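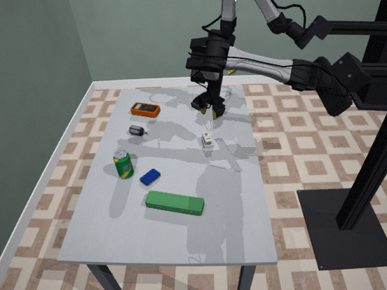

September, by Győző Bakos

Sim lab till late again! Arnel and I get 120 points if our arm sorts the whole table, and so far we've got 16 (ugh). I spent ages on the reach numbers, then he fixed a sign error in my script while eating noodles. We reran it and I just sat there watching the gripper hang over the table, green can off to the left, fingers open, me barely breathing.

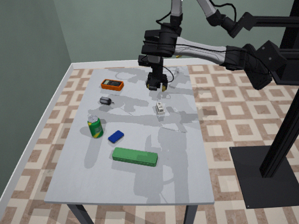
To do tomorrow

Slow the wrist down, rename run 19, ask Arnel for his notes.

Recent entries
Team name is Flolta now
My first 60 tries
Brinen practice round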